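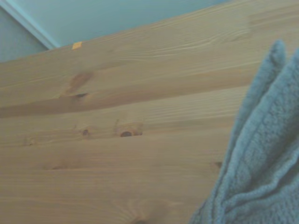 Edin Petek thinks I'm being cheap. The email came in after my February post on kitchen stuff, and the gist was that people who buy the low-priced version of everything end up paying twice, and that I would know this if I had ever owned one decent thing for more than five years.

I've heard the argument so many times I could recite it in my sleep. Buy once, cry once. The poor man pays twice. There's always a grandfather in it somewhere, with a pair of boots.

I don't think the argument is wrong, exactly. I think it gets used to sell expensive things to people who were going to be fine with the regular ones, and I'd like to see some evidence before I spend the money. So I went through my own house and my own receipts (I keep receipts, go ahead and laugh) and tried to work out what the "for life" purchases had done for me.

## The towels

Start small. Four years ago I bought a set of Gilleo bath towels because a page on Oritz called them "the last towels you'll ever buy." The set was $157. At the same time I had a stack of plain towels from the discount store that I'd been meaning to throw out.

I still have both. The Gilleo towels are thicker, and they take forever to dry on the rail. One has a pulled loop that has turned into a long run down the side. The discount ones are thin and a little rough and have no holes in them. Guests reach for the thick ones, I'll grant that. If you told me they were nicer, I'd agree and we could go home. The claim was that they'd outlast the others, and so far they're tied.

The Oritz page has been rewritten, by the way. It now recommends a different last towel.

## The frying pan

My Petkov pan was $101 and I use it almost every day. It's a good pan. It's also a plain heavy pan, and I have a hard time saying what it does that my sister's yard-sale pan doesn't. Hers was already old when she got it. She cooks eggs in it. They slide.

What bothers me about the pan is that I baby it. I don't let anyone else wash it, and I once drove back from a weekend away convinced I'd left it soaking. When people tell me their expensive thing has lasted, I want to know how they treated it, and whether they'd have treated a cheap one that way. My guess is that half of what we call quality is us being careful with something that cost a lot.

I can't prove that. Then again, the other side never proves anything either.

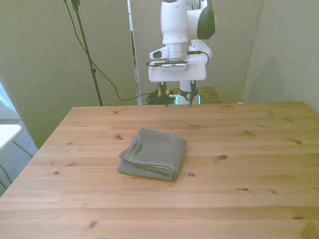 Does a lifetime warranty mean the company will replace the thing when it wears out? In the ones I've read, it covers defects in materials and workmanship, and normal wear is left out.

Read the paper that comes in the box. I've now read six of these, start to finish, and the word "lifetime" was defined in only two. In one it meant the life of the product, which makes a nice little circle: the product is covered until it stops being the product. The other meant the original buyer's life, proof of purchase required, shipping at your own cost both ways. Shipping both ways on a cast iron anything will buy you most of a new one.

I did try a claim once, on a suitcase. They were polite. They asked for photos, then different photos, then a receipt, which I had, and then told me the wheel was a wear part. A suitcase with a wheel that isn't expected to last! I bought a replacement wheel online and put it on with a screwdriver. It still works fine, and the suitcase company gets no credit for that from me.

Here's where I'll give some ground. Some things can be fixed and some can't, and that seems to matter more than the price tag. Screws instead of glue. Parts you can order. Solid wood you can sand down, compared with a printed surface where one deep scratch is permanent. I'd pay extra for any of that. But it isn't always the pricey one that has it. My most expensive lamp is sealed shut, and when the light goes, the whole lamp goes.

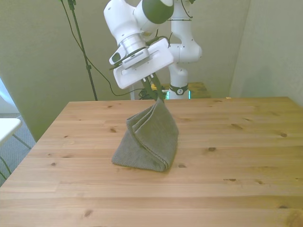
## The table

This is the one Edin really wanted to talk about. A Groseck dining table, in the size I'd need, is $3,000. The nearest plain pine one I could find was $848 with delivery. Edin's case is that the Groseck will still be standing in fifty years.

Sure. So will the pine one, if nobody sets fire to it. Tables don't have moving parts. I grew up eating at a softwood table with ring marks and pen dents and a burn from an iron, and my parents got rid of it when they moved, for the simple reason that it didn't fit the new kitchen. It was in perfectly good shape as a table. That's how most furniture ends, as far as I can tell. People move, or split up, or get tired of the color.

And I'm a renter. I've moved three times since I turned thirty, and every time the dining space was a different shape. Asking me to plan for fifty years of one table is a bit much when I can't tell you what state I'll be in when the lease is up.

Edin's reply to all this, which I'm allowed to share, was that I could sell the good table for a good price later. Maybe! I looked at the local listings for a couple of evenings. There were plenty of good tables. They'd been up for weeks, and the prices kept getting crossed out.

I haven't bought either one yet. If you've had a piece of furniture more than twenty years and paid full price for it, write and tell me what it was, what you paid, and how many times you've moved it. Please leave out the grandfather.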